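About Votberg Workshop

Votberg Workshop is a shared workshop for people who build robots and other automatic things in their spare time. We are on the ground floor of the old Gasser print works, through the yard and up the ramp. The floor area is 300 square metres, split into a metal room, a wood room, a bench room and the robot room at the back. Members have a key fob and can come in at any time of day or night. Visitors can come on Thursday evenings from seven.

How we started

The workshop grew out of a home build. Two of our first members were making a small CNC router in a garage in Jollau and ran out of garage. They rented a corner of the print works, put up a bench and told some friends. The router was finished the following winter and is still in use in the wood room - it is slow, it is loud, and it holds its position better than the one we bought later.

The first few years were mostly about machines that cut things. Robots came in by way of a member who wanted an arm to load the router with blanks. That arm never did the job very well. It had hobby servos and a plywood base, and the elbow sagged when it was stretched out. But people kept stopping to look at it, and a few months later there was a second one next to it with better gears.

What we work on now

The main shared build is called Eretti. It is a two-arm table for household jobs: picking things up, passing them over, turning them, putting them away. We bought the arms and did not make them ourselves. After the elbow that sagged we had a long talk about this, and decided that our time was better spent on the table, the wiring, the grippers' daily upkeep and the software.

Eretti has a logbook, and everyone who works on it writes in it. Entry 727 was made this March. Most entries are short. A lot of them are about cables. When an arm turns its wrist as far as it will go, any cable on the outside has to have enough slack to follow, and too much slack catches on things. We have tried spiral wrap, cable ties, printed clips and tape. Straps have lasted best. They can be moved along the arm in a minute, and they leave no sharp ends to scratch your hand.

The other thing that fills the logbook is the table surface. Bare tabletop gave us glare under the ceiling lights, and light plastic things slid away as soon as a gripper touched them. A plain mat in a dull colour cured most of that. We now do the same on the smaller practice bench.

The tasks are ordinary ones. Kitchen tools are a good test, as the handles are long and thin and the weight is all at one end. Small soft or see-through parts are harder, both to find and to hold. We write up what failed as well as what went right, and any member can read it.

There are smaller builds too. At the moment the shelves hold a plant watering rig, a sorter for screws, a curtain motor that works off a light sensor, and a line follower that belongs to the junior group. Home projects are welcome. Several members do all their building at home and only come in for the lathe, or to ask someone why their stepper driver gets hot.

Rules in the robot room

Before an arm is powered, the person at the keyboard says so out loud and waits for an answer. Hands stay off the mat while the arms are live. The stop button is on the front edge of the bench and is tested at the start of each session. Speed stays at the low setting for new code, and the person who wrote the code is the one who stands by the button. Please tie back long hair and take off lanyards. Drinks go on the windowsill.

New members do a short induction before they use the arms on their own. It takes two evenings. The first covers power, stopping and moving an arm by hand. On the second you teach it a simple pick and place and then take your set-up apart again for the next group.

Money and membership

We are a non-profit association and have no paid staff. Full membership is 9 a week in local money, and there is a lower rate for students and people out of work. That covers rent, power, insurance and shared consumables such as solder, screws and heat-shrink. You pay for your own filament and sheet material. Larger tools are bought out of a separate fund when members vote for them. The last purchase was a bench power supply and a proper crimping set, which came to 799 together and have been used nearly every day.

We do not take on paid work, and we do not repair vacuum cleaners. People do ask.

Getting here

The nearest tram stop is Gasser Yard. From Jollau it is the second stop after the bridge. Bicycles can come inside the gate. The ramp is suitable for wheelchairs and all the rooms are on one level, though the door to the metal room is heavy and you may want someone to hold it. There is one parking space in the yard for loading.

If you would like to see Eretti running, come on an open evening and ask at the bench room. Sessions usually start at half past seven and go on until the room is wanted for something else. 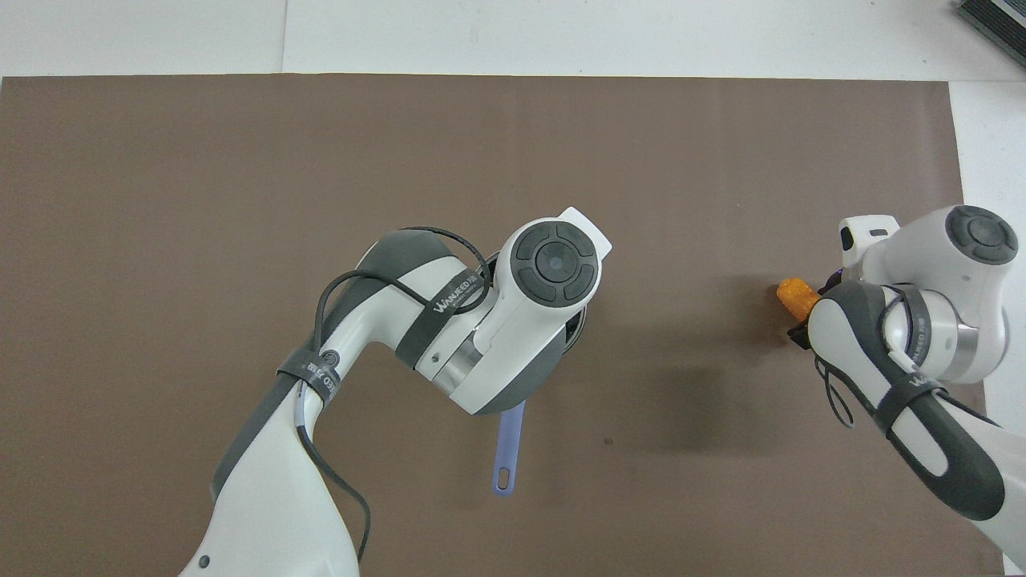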